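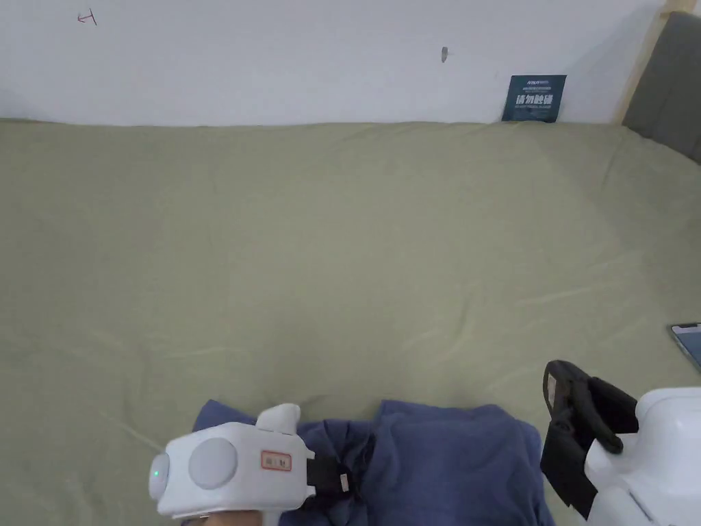 Pinzas de mano y prenda azul marino sobre sábana verde.

Quiénes somos

Inicio / Clular / Quiénes somos

Clular es una empresa pequeña de Caldeira que enseña a los robots a manejar ropa. Doblar, estirar, dar la vuelta a una manga, encontrar el cuello de una camiseta que ha decidido no tenerlo. Llevamos en ello el tiempo suficiente para hablar de la tela con el respeto que otros reservan al mar.

Casi todas las empresas de nuestro sector tienen una página como esta, con una foto de la azotea y un párrafo sobre la pasión. Azotea no tenemos. En su lugar contamos el peor mes de nuestra historia, porque los clientes acaban preguntando por él y preferimos que lo lean con nuestras palabras antes que con las de Arkcombe, que son más breves y bastante menos amables.

A qué nos dedicamos

El trabajo empieza con personas. Alguien coge una pinza de mano en cada mano y mueve la ropa como la movería sin ellas, aunque más despacio y con peor cara. Las pinzas registran la apertura de las mordazas y su posición; una cámara a la altura de la cabeza graba lo que hay delante. De ahí salen demostraciones, que limpiamos, cortamos, etiquetamos y convertimos en el material con el que se entrena Hatetti, nuestro sistema de control para robots de dos brazos.

Hatetti se instala en lavanderías, hoteles y almacenes de textil. No plancha. Lo decimos aquí porque es la primera pregunta de todas las ferias y nos ahorra un café.

Preferimos grabar encima de camas que en mesas de laboratorio. Un colchón cede, la sábana se arrastra con la prenda y las arrugas de una se confunden con las de la otra. Un robot que solo conoce superficies duras llega a un hotel y se ofende.

Lo de junio

En junio teníamos un robot de pruebas en la lavandería de Arkcombe. Debía coger fundas de edredón de una mesa, estirarlas entre los dos brazos y dejarlas en la cinta. Los primeros días lo hizo bien, con esa lentitud ceremoniosa que a los visitantes les parece delicadeza y a los encargados de turno les parece otra cosa.

Un día de mucha carga, el brazo izquierdo cerró la pinza sobre una funda y empezó a tirar cuando el derecho todavía no había soltado la anterior. La anterior estaba enganchada en el borde de la mesa. El brazo derecho interpretó la resistencia como una arruga rebelde y puso más empeño. La mesa se desplazó, golpeó un carro y el carro volcó en el pasillo por el que, en otro momento del turno, pasa gente.

No hubo heridos. Hubo un carro abollado, una funda convertida en dos fundas de una medida que no existe en ningún catálogo y un silencio del que aún se habla en la oficina. Una operaria pulsó la parada de emergencia. El robot se detuvo con la pinza cerrada, fiel a su presa hasta el final, y hubo que abrirla a mano.

Qué falló

Nuestra primera hipótesis fue la mesa. La segunda, el suelo. Dedicamos una tarde entera a medir la inclinación del suelo de un cliente, que resultó ser excelente, y tuvimos que felicitarlo por escrito.

El problema estaba en casa. Cada pinza de mano lleva su propio reloj. Al arrancar una sesión, los dos se ponen en hora con el ordenador y a partir de ahí cada uno cuenta por su cuenta. En una grabación corta la diferencia es insignificante. En una sesión larga, con el equipo caliente y un operador que no quiere reiniciar porque por fin le está saliendo bien la sudadera, la diferencia crece.

El resultado era una demostración en la que la mano izquierda parecía adelantarse a la derecha. La persona había soltado y después tirado, como hace cualquiera. El archivo decía que había tirado y luego soltado. En una prenda pequeña no se nota: se arruga un poco, se corrige y sigue. Con una funda grande, enganchada en una mesa, se nota en el pasillo.

Revisamos las 2.882 sesiones que habíamos usado para entrenar aquella versión. En 838 el desfase entre relojes superaba nuestro propio límite. Ese límite figuraba en un documento interno muy bien redactado que ningún programa consultaba. Retiramos todas las sesiones afectadas, también las mejores, entre ellas una serie de camisas abotonadas que enseñábamos con orgullo a las visitas.

Hubo un segundo fallo, y este nos avergüenza más. El limitador de fuerza del robot existía y funcionaba, pero vigilaba cada brazo por separado. Ninguno de los dos superó su máximo. Entre los dos tiraban de la misma tela y de la misma mesa, y la suma no era asunto de nadie. Es una forma de organizar la responsabilidad que conocíamos de otros empleos.

Y un tercero, menor: con la parada de emergencia las mordazas se quedaban como estuvieran. Hay buenas razones para que un robot no suelte la carga al pararse, sobre todo si la carga es pesada. Con una funda de edredón se nos ocurren pocas.

Qué cambiamos

Las dos pinzas comparten ahora una única señal de reloj durante toda la sesión. Además, el operador cierra las dos mordazas a la vez al empezar y al terminar. Si los dos cierres no coinciden en el registro, la sesión se descarta sola, sin reunión previa. Al principio esto se olvidaba mucho. Después de perder unas cuantas mañanas de trabajo se olvida menos.

Las sesiones son más cortas. Los operadores descansan más, protestan igual y graban mejor.

El limitador de Hatetti suma las fuerzas de los dos brazos cuando ambos tienen tela cogida, y si no sabe si es la misma tela, supone que sí. Esto lo ha vuelto algo cobarde. A veces se para ante una toalla inocente y espera. Hemos decidido vivir con ello mientras aprende a distinguir.

En las instalaciones de textil, la parada de emergencia lleva un mando aparte que abre las mordazas desde fuera de la celda. La celda tiene ahora un cierre perimetral y la mesa está atornillada al suelo, ese suelo excelente.

Cómo se trabaja en la sala de grabación

Publicamos las normas internas tal como están colgadas junto a la puerta. Fueron más largas. Se leían menos.

Manos fuera de las mordazas mientras haya batería, también si la pinza parece apagada.
Lo que lleve cartel de no tocar no se toca, no se aparta y no se «coloca mejor».
La prenda se deja como caiga. No se prepara para la cámara.
Si una mordaza se atasca, se para la sesión. No se sacude.
Toda pinza que se haya caído pasa por revisión, aunque haya caído en blando.
Lo raro se apunta, aunque luego no sea nada.

La última norma es la más cara. El desfase de los relojes estaba anotado en una hoja de sala semanas antes de lo de Arkcombe: «la izquierda va como adelantada, será cosa mía». No era cosa de quien lo escribió. La hoja se archivó con un orden impecable. Desde entonces las anotaciones entran en la misma lista que los errores del programa y tienen que cerrarse con una respuesta, aunque sea corta.

Lo que todavía sale mal

La ropa oscura sobre fondo oscuro. Las capuchas. Los forros que se separan de la prenda y adquieren vida propia. Todo lo elástico, en general, que durante la grabación parece obediente y luego recupera su forma con retraso y mala intención.

También nos cuesta el agarre doble, cuando la pinza coge la prenda y de paso la sábana de debajo. Una persona lo nota en la mano y corrige. Hatetti lo detecta por la fuerza, unas veces antes y otras después de haber levantado media cama. En las pruebas de recepción incluimos a propósito superficies con tela suelta y entregamos los resultados completos, incluidos los que no favorecen.

Si busca un proveedor cuyos robots no se equivoquen, en las ferias encontrará varios. Suelen estar en los puestos grandes.

Arkcombe, hoy

Arkcombe sigue siendo cliente. No lo damos por sentado y ellos se encargan de que no lo hagamos: el contrato nuevo incluye una visita de seguridad antes de cada actualización, con derecho a decir que no. Lo han ejercido. El robot trabaja en la misma nave, con otra versión de Hatetti, y el personal le ha puesto un nombre que no reproducimos en una página comercial.

Pagamos el carro. La funda también, las dos mitades.

El equipo

Somos ingenieros, operadores de grabación y una persona que cose. A esta última la contratamos para reparar las prendas de prueba, y acabó explicándonos por qué se rompían siempre por el mismo sitio. Ahora asiste a las revisiones de diseño de las mordazas y nos devuelve los dibujos con comentarios a lápiz.

Los operadores pueden anular una sesión sin dar explicaciones a nadie. También participan en el análisis de cada incidente, cosa que en junio no hacían.

Visitas y contacto

Recibimos visitas en Caldeira con cita previa. Se ve grabar y se ve al robot desde el otro lado del cierre. Se puede pedir el informe completo de lo de junio, con las gráficas de los relojes y el presupuesto del carro. Los clientes lo reciben con la oferta; los demás, escribiendo a través del formulario de esta página y diciendo para qué lo quieren. «Curiosidad» se acepta como motivo.

Para comunicar un problema de seguridad en una instalación con Hatetti, pare primero el equipo y escriba después. El formulario tiene una casilla para incidentes y la leemos antes que las demás.

Página revisada el martes, 18 de noviembre de 2025.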